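Gumport掲示板 > 片づけ・収納 > 小物の仕分け

## 輪ゴムとクレヨンを色カゴ三つに分けるやり方、続きますか

**乾物屋の二階**

Mahlet Teshomeさんの「三つカゴ」を試した人に聞きたいです。机の奥に低い台を置き、そこに黄・黒・赤のプラスチックのカゴを並べて、机に散った輪ゴムやクレヨンの箱を放りこんでいく、というあれです。本では一日の終わりに机が片づくと書いてあるのですが、私は半分も信じていません。
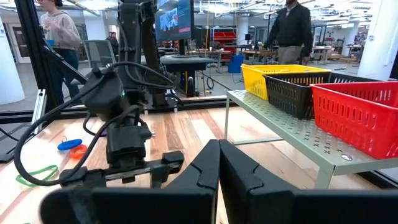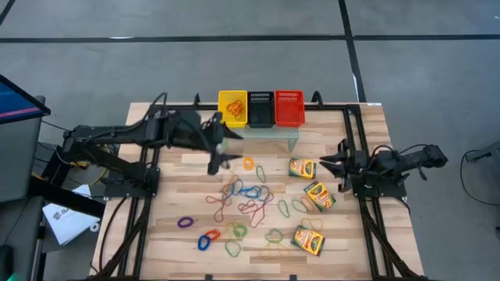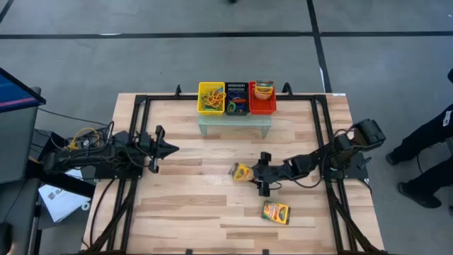
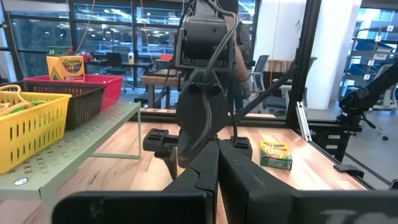
疑っているのは主に次のところです。

- カゴの色に意味を持たせても、使う人が覚えないのでは
- 輪ゴムをカゴに入れるとからまる。一本取ろうとして五、六本ついてくる
- クレヨンは箱のままカゴに入れるのか、出して入れるのか。本にはどちらとも読めることが書いてある
- 台の分だけ机が狭くなる

うちは自宅の二階で子ども向けの工作教室をやっていて、机は木の天板の大きめのが一台です。輪ゴムは鉄砲だの車だのに使うので、色つきのをまとめて買っています。終わったあと机に残るのはだいたい輪ゴムとクレヨンと紙くずです。紙くずは捨てればいい。残り二つがいつも面倒です。

---

**mikan_bako**

やってました。過去形です。

三か月で崩れました。カゴが悪いというより、黄色が輪ゴム、赤がクレヨン、黒が「その他」という割り当てにしたのが失敗でした。「その他」のカゴを作ると全部そこに行きます。最後は黒だけ山盛りで、黄と赤はすかすかでした。

---

**乾物屋の二階**

> 「その他」のカゴを作ると全部そこに行きます

目に見えるようです。では黒には何を入れればよかったと思いますか。

---

**mikan_bako**

何も入れない、が正解だったかもしれません。二つで足りるものに三つめを買っただけなので。

---

**さびた文鎮**

三つ並んでいると見栄えがいいから三つなんでしょう。あの本はそういうところがある。

輪ゴムを色で分けて「暖色は黄色のカゴ、それ以外は黒」とやっている人もいますが、使うときに色で選びますか? 私は長さで選びます。太さでも選ぶ。橙の輪ゴムが要る、と思ったことは一度もないです。

---

**hokuto_kobo**

> 橙の輪ゴムが要る、と思ったことは一度もないです

工作だとありますよ。うちの学童では色で班を分けるので、輪ゴムの色が班の色になります。青班の子に赤を渡すと泣く子もいるくらいで、色分けはけっこう切実です。

それに小さい子は長さで分けられません。伸びるので。色なら四歳でも分けられます。片づけを子どもにやらせるつもりなら、分ける基準は子どもが見てわかるものにするしかないと思います。

---

**さびた文鎮**

班の色なら納得です。でもその場合、班の数だけカゴが要りますよね。三つカゴでは足りない。

---

**hokuto_kobo**

四班あります。だから黄のカゴに橙と黄、黒のカゴに青と緑をまとめて、使う前にそのつど出しています。

---

**さびた文鎮**

それは仕分けたことになるんですか。出すときにもう一回分けているわけで、手間が後ろに移っただけに見えます。

---

**hokuto_kobo**

四色が全部混ざっているところから拾うのと、二色から拾うのとでは全然ちがいます。やってみてから言ってほしいです。

---

**さびた文鎮**

やりました。輪ゴム一箱をまるごと机にあけて、時間を計りました。

全色混ぜた山から青だけ抜き出すのに196秒。青と緑だけの山から青を抜くのに121秒。たしかに速くはなりますが、最初に二つに分ける時間はここに入っていません。足したら逆転すると思います。

---

**hokuto_kobo**

計ってくれたのはえらいと思います(笑)。でも分けるのは帰りの会の前に子ども十何人でやるので、こちらの時間はかからないんです。出すのは私ひとりです。どっちの時間を減らしたいかと言われたら、出すほうです。

---

**さびた文鎮**

その条件なら得ですね。家で一人でやるなら損です。本にはその区別が書いていない。

---

**ネジザウルス似**

カゴそのものの話をしていいですか。

側面に四角い穴が並んでいるタイプ、輪ゴムには向きません。穴から先っぽが出ます。出た先っぽがとなりのカゴに引っかかって、持ち上げたら二つ一緒についてきて、台から落ちます。経験者です。

輪ゴムは穴なしの容器、クレヨンは穴ありでもなしでもいい。同じカゴを三つそろえるのは見た目の都合でしかないと思います。

---

**乾物屋の二階**

穴のことは考えていませんでした。ほこりが落ちるからむしろ穴ありがいいのかと。

---

**ネジザウルス似**

輪ゴムのほこりは落ちません。くっついてます。

---

**さじ加減**

穴ありを使っていますが、底に紙を一枚敷いて側面まで折り上げれば輪ゴムは出ません。紙はチラシで十分。汚れたら替えられます。

カゴは100円のです。高いのを買う理由がわからない。Bitelusのカゴは一つ500円を超えますが、並べて使っても違いは縁の丸みくらいでした。

---

**mikan_bako**

> 縁の丸みくらい

そこは同意しません。安いほうは縁にバリがあって、輪ゴムがそこで切れます。目立たないけれど細かい傷が入るみたいで、使うときにぷつんといく。Bitelusのにしてから減りました。

---

**さじ加減**

切れたのは古い輪ゴムだったからでは? 何年ものですか。

---

**mikan_bako**

……買った時期は覚えていません。

---

**さじ加減**

でしょう。輪ゴムは置いておくだけで傷みます。カゴを替えたときに輪ゴムも新しくしませんでしたか。

---

**mikan_bako**

しました。したかもしれない。

バリは爪やすりで落とせるので、安いほうでもいいというのは認めます。

---

**乾物屋の二階**

クレヨンのほうはどうしていますか。うちには小さい箱がいくつもあって、机の上で平らに寝ていたり斜めだったりします。箱のままカゴに入れると、立てれば入りますが上が縁から出ます。

---

**hokuto_kobo**

箱のまま立てて入れています。上が出ているほうがつかみやすいです。寝かせると下の箱が取れません。

ただ紙箱はふたがすぐだめになります。ふたのべろが折れた箱は逆さにすると全部出るので、だめになった箱から輪ゴムで留めていきます。ここで輪ゴムが役に立つ。

---

**さびた文鎮**

箱から出してばらで入れる派です。クレヨンは色が混ざっても見ればわかる。箱は捨てる。

---

**ネジザウルス似**

ばらだと互いに色がうつりますよ。黄色がまっさきに汚れて、描くと緑っぽい線になる。

---

**さびた文鎮**

拭けばいいんです。

---

**ネジザウルス似**

子どもが十何人いる教室で、毎回黄色を拭くんですか。

---

**さびた文鎮**

うちは子どもが一人なので。教室のことは知りません。

---

**たんす三段目**

横からすみません。Crayolaの紙箱は捨てないほうにしています。箱に戻すと足りない本数がすきまでわかるので、机の下に転がったのを探す気になります。ばらのときは足りないことに気づかず、掃除機が吸っていました。

それと、ものの名前をカゴに書いていない方が多いんですね。色で覚えさせるより、白いシールに「わごむ」と書いて貼ったら一日で済みました。色つきのカゴである必要もなくなりますが。

---

**さびた文鎮**

それを言ったら三つカゴの本が一冊いらなくなる。

---

**たんす三段目**

いらないと思います。図書館で読みました。

---

**hokuto_kobo**

字が読めない子には色のほうが早いです。シールは字だけでなく絵にしないと。

輪ゴムの絵を描いたら、丸だけなので「ドーナツ」と言われました。実物を一本貼るのがいちばん通じます。

---

**乾物屋の二階**

実物を貼る、いいですね。まねします。

あとは台です。カゴをじかに机に置かず、脚のついた低い台に載せる理由がわかりません。本では「視線が上がる」と書いてありますが、何センチか上がったから何だというのか。

---

**さじ加減**

視線はどうでもいいです。下があくから拭けます。机を拭くときにカゴを三つどかして三つ戻すのと、下に布巾を突っこむだけなのとでは、後者でないと私は拭きません。

---

**ネジザウルス似**

下があくと、下に物を入れる人が出ます。うちでは台の下が定規とのりの巣になりました。

---

**さじ加減**

それは人の問題ですね。

---

**ネジザウルス似**

片づけの道具が人の問題を助けてくれないなら、買う意味がないです。

---

**mikan_bako**

台はImbyの小さいのを使っていました。軽いので、カゴに手を入れるたびにずるずる後ろへ逃げます。脚の裏にすべり止めを貼ってやっと落ち着きました。最初からつけておいてほしい。

あと、カゴ三つが台の幅ぎりぎりだと、端のカゴがちょっとはみ出ます。買う前にカゴの底の幅を測ったほうがいいです。上の縁の幅で測ると、台が大きすぎることになります。私は縁で測って一回返品しました。

---

**乾物屋の二階**

底の幅ですね。測っておきます。

---

**まるごと干し柿**

片づけの順番の話が出ていないので。

三つカゴでは「手前から順に」となっていますが、私は種類ごとのほうが早いと思います。まずクレヨンの箱だけ全部拾う。大きくて目立つものがなくなると、残りが輪ゴムだけになって、手のひらで寄せられます。クレヨンの箱がある間は、寄せようとしても箱に当たります。

---

**hokuto_kobo**

逆です。先に輪ゴム。箱を先に片づけると、輪ゴムの係の子が「もう机きれいじゃん」と言ってやめます。平たく伸びた輪ゴムは木の机だと見えにくいので、とくに緑や青は残りがちです。箱が残っているうちは、まだ終わっていないという顔をしてくれます。

---

**まるごと干し柿**

子ども相手の話と大人の話が混ざっていませんか、このスレ。

---

**さびた文鎮**

最初から混ざっています。

---

**乾物屋の二階**

私が工作教室の話で立てたので、子どもがいる前提でお願いします。大人だけのときの話も参考にはします。

順番については、係を分けて同時にやらせたらどうでしょう。輪ゴムの子とクレヨンの子。

---

**hokuto_kobo**

手がぶつかります。カゴは机の奥にあるので、両側から手を伸ばすとカゴの前で渋滞します。係を分けるなら、置き場所も左右に離したほうがいいです。輪ゴムのカゴを左、クレヨンを右、と端と端に。

---

**ネジザウルス似**

だから三つ並べて台に載せるのは見た目の都合だと言っているのに。

---

**たんす三段目**

カゴを奥に置くと小さい子は届きません。うちの上の子でも、椅子に膝をつかないと奥のカゴに入れられませんでした。投げるようになります。投げた輪ゴムは入りません。

---

**乾物屋の二階**

それは大きいですね。うちの机は奥行きがあります。

机のまわりを回って奥側から入れさせることもできますが、奥は壁との間が狭いので、人がすれ違えない。片づけのときだけカゴを手前に持ってくるとなると、台ごとは重いし、カゴだけなら台はいらない。

---

**さじ加減**

台ごと手前にずらせばいいのでは。空のカゴ三つなら片手で動きます。

---

**mikan_bako**

Imbyならずるずる逃げるので楽ですよ。

---

**まるごと干し柿**

Woldemariamの店頭で三つカゴの実演があって、店の人が輪ゴムとクレヨンの箱を机にまいて片づけて見せていました。たしかにあっという間でしたが、まいてある量が少ない。箱が二つ三つと、輪ゴムがひとつかみ。あれなら手で寄せても早いです。うちの教室の終わりの机を見せたい、と思って帰ってきました。

---

**さびた文鎮**

そういう実演は全部そうです。少ない量で見せて、多い量で困っている人に売る。

---

**たんす三段目**

量が少ないうちに片づけましょう、という意味なら正しいと思います。本にもそう書いてあったような。

---

**さびた文鎮**

書いてあるなら本の手柄ですね。カゴの手柄ではなく。

---

**乾物屋の二階**

いろいろありがとうございました。本を信じる気になったわけではありませんが、手持ちのもので一か月やってみます。決めたことだけ書いておきます。

- カゴは二つ。輪ゴムとクレヨン。黒は買わない
- 輪ゴムのほうは底と側面にチラシを敷く
- クレヨンは箱のまま立てる。ふたのだめな箱は輪ゴムで留める
- カゴには実物の輪ゴムを一本貼る
- 台はなしで始める
- 片づけは輪ゴムから

---

**ネジザウルス似**

紙くずはどこに行くんですか。カゴが二つだと、紙くずは絶対クレヨンのほうに入ります。

---

**乾物屋の二階**

ゴミ箱が机の脇にあります。

---

**ネジザウルス似**

入りますよ、クレヨンのほうに。

---

**乾物屋の二階**

十一月の途中ですが報告します。紙くず、入りました。クレヨンのほうに。

輪ゴムは思ったよりうまくいっていて、チラシのおかげで穴からは出ません。からまるのは相変わらずです。一本取ると何本かついてくるので、使う前に私がつかんで机に広げ、子どもにはそこから取らせています。

実物の輪ゴムを貼るのは、貼ったのをはがして使う子がいるのでやめました。今は写真を貼っています。

---

**hokuto_kobo**

はがされるのはうちもです。上から透明テープで全面を覆うとはがしません。

---

**mikan_bako**

黒いカゴが一つ余っているので、紙くず用にどうですか。送料だけもらえれば送ります。

---

**さびた文鎮**

結局三つになるじゃないですか。

---

**乾物屋の二階**

もう少し二つでがんばります。だめだったら、mikan_bakoさんにメッセージします。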